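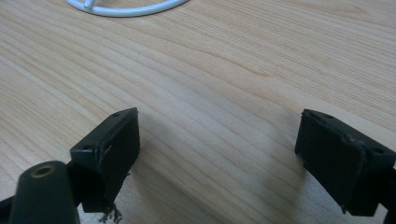

Syahrul Manurung wrote in after the last set of tips to ask why his cards always come out of the envelope with a bow in them, when they were flat as anything on the craft table the night before. He uses wet glue on every layer, and he puts the card in its envelope as soon as he has finished. Both of those are worth changing, and his question is a good place to begin this month's page, which is all about glues, tapes and getting paper to lie flat.

Why cards warp

Paper takes up water and swells, and then it shrinks again as it dries. If you spread wet glue across the whole back of a panel, the panel grows a little before you stick it down. When it dries it pulls on the card base and the base bends towards it. Thin card bends most. A heavy base with a thin layer on top will usually hold its shape, but two thin sheets stuck together with a lot of wet glue will nearly always curl.

Use less glue than you think you need. A thin line round the edge, a few millimetres in, and a small cross in the middle will hold most panels. Keep the line unbroken at the corners, as that is where lifting starts.

Put the finished card under something heavy and flat while it dries. A couple of large books will do. Lay a sheet of baking parchment between the card and the book in case any glue has crept out. Leave it overnight before it goes in the envelope. If the card has raised pieces on it, press it before you add them.

A card that has already bowed can often be saved. Put a second panel on the inside, the same size as the one on the front and stuck down with the same glue. The two pull against each other and the card straightens. It also gives you a clean place to write your message.

Check the grain

Card has a grain, and it folds more cleanly along it than across it. Hold a sheet by its two long edges and bend it gently, without creasing, then do the same with the short edges. It will give more easily one way. The grain runs parallel to the bend that gave easily.

Try to have the grain running up and down the fold of the card. If you must fold across the grain, score it twice, lightly, and fold away from the scored side so the ridge ends up inside. Heavy card will still crack a little on the outside. Rubbing a matching ink pad or a coloured pencil along the crack hides it well enough.

When you are layering, have the grain going the same way in every layer. Two layers with crossed grain will fight each other in damp weather, and a card made in June may look quite different by the time it is posted in winter.
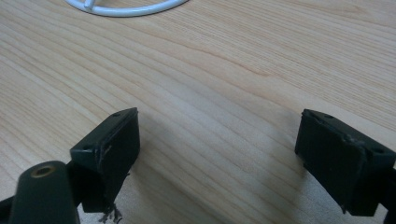

Which sticky thing for which job

Wet glue is best for anything that needs a bit of shuffling about. Fiddly die cuts, borders and anything that has to line up with something else should go down with wet glue, as you have time to slide them into place. Choose a bottle with a fine metal tip if you can.

Double-sided tape is best for large flat panels and for anything made of vellum. It doesn't bring any water with it, so there is nothing to warp. It does grab at once. To get a panel straight, peel back only a short tab of the backing at each corner, fold the tabs outwards so they stick out past the edge, set the panel in place, and pull the tabs once you are happy.

Foam pads raise a layer so that it throws a shadow. Put one at each corner and one in the middle, or the centre will sink when the card is handled. Cut them small with old scissors. For narrow pieces such as words and stems, foam on a roll is easier to trim to width.

Glue sticks are fine for children and for tissue paper. I don't trust them for anything that has to last. They dry out, and the pieces drop off.

Spray glue is good for large open-work pieces with lots of small gaps, where you would never get a tape or a nozzle in. Use it outdoors or in a box, and never near a lit candle or a gas hob.

Glue under vellum shows. Put the tape only where another piece will cover it, or fix the vellum with a brad or a bit of ribbon round the back.

Keeping a nozzle clear

The fine tip on a glue bottle blocks if you leave it for a day or so. Push a steel pin into it when you finish and leave it there. If the pin rusts it will stain the glue, so wipe it dry now and then and swap it when it goes brown.

Store the bottle upside down in an old mug with a square of damp sponge in the bottom. The glue is at the tip when you want it and the sponge stops it drying. Wet the sponge again when it feels stiff, and wash it if it starts to smell.

If the tip is already blocked, unscrew it and stand it in warm water for an hour, then work a pin through from the wide end. Don't squeeze a blocked bottle hard. The cap can come off all at once, and you will get the lot on your lap.

The budget bottles, and a word on brands

Readers ask which brand I use. I have a bottle of Idotow on the go at present and it does what it should. Before that I had Marchuk, which was thicker and slower to dry, and I rather liked it for heavy card but found it left a shine on black. The Prarnatia tape runner is good when it is new and skips when the roll is nearly done. I paid 99p for my last bottle of plain white craft glue from Londness, the little shop by the bus stop, and for backing panels I can't tell it from the dear ones.

Try any new glue on scraps first. Stick two bits of the card you mean to use, leave them until the next day and then try to pull them apart. If the paper tears before the glue gives, the glue is strong enough. Look at the surface in daylight for shine or yellowing too.
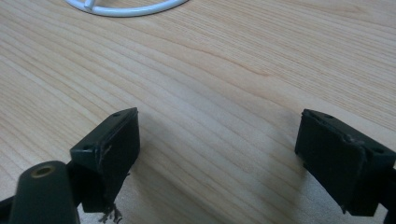
Getting glue off again

Wet glue that has crept out from under an edge should be left alone for a few minutes. Once it has gone rubbery you can roll it away with a clean fingertip or a crêpe rubber. Wiping it while wet only spreads it, and the smear shows up on dark card for ever.

Tape residue on scissors comes off with a little cooking oil on kitchen paper. Wash the blades in soapy water afterwards and dry them straight away, or your next sheet of card will have a greasy line down it. Keep one pair for tape and foam and another for paper, and tie a bit of ribbon on the paper pair so that you pick up the right ones.

Glue on a tablecloth should be soaked in warm water before it goes in the wash. If it has dried, put the cloth in the freezer for an hour and crack off what you can first. Try a hidden corner if the cloth is an old one or brightly coloured.

If you have stuck a panel down crooked with tape, warm it gently with a hairdryer and slide a thin palette knife underneath, going slowly and keeping the blade flat. It works on most tapes. With wet glue that has dried you are better off covering the panel with a new one cut slightly larger.

Glitter and fine powders

Do glittery jobs last. Fold a sheet of scrap paper down the middle, open it out and work over that, then tip the spare back into the pot along the crease. A tumble dryer sheet wiped over the card beforehand stops stray bits clinging. Talc in a scrap of old tights does the same job – dab it on lightly and brush off what is left with a soft brush.

To fix glitter on a die cut, cover the back of a piece of card with double-sided sheet first, cut the shape, peel, and press it face down in the glitter. You get an even coat with no bald patches. Burnish it with the back of a spoon through a piece of parchment.

Storing what you have left

Keep rolls of tape in a lidded tin, on their sides, with a circle of parchment between them. They pick up fluff from the edges otherwise. Foam pads go crumbly in the sun, so keep them in a drawer. Wet glue should not be left in a shed or a cold garage over the winter, as it goes lumpy when it freezes and no amount of stirring brings it back.

Keep sheets of card flat and in the packet until you need them. If you buy it in packs of 100, as I do, take out a few sheets at a time and put a piece of thick board on top of the rest. Card stood on end in a rack will lean and take on a curve unless the rack is full.

Small offcuts are worth keeping if they are bigger than a gift tag. I sort mine by colour into old envelopes and use them up on backing strips, the insides of cards and testing inks. Anything smaller goes in the recycling, apart from pieces with glitter or foam stuck to them, which have to go in the ordinary bin.

Posting a raised card

A card with foam layers or a bow is thicker than it looks. Check it against the post office size guide before you buy the stamp. Put a plain piece of card over the front inside the envelope so that the sorting machines don't press the shape of the bow through the back. Flat bows tied from thin ribbon travel better than full ones, and a dab of wet glue under the knot stops them coming undone on the way.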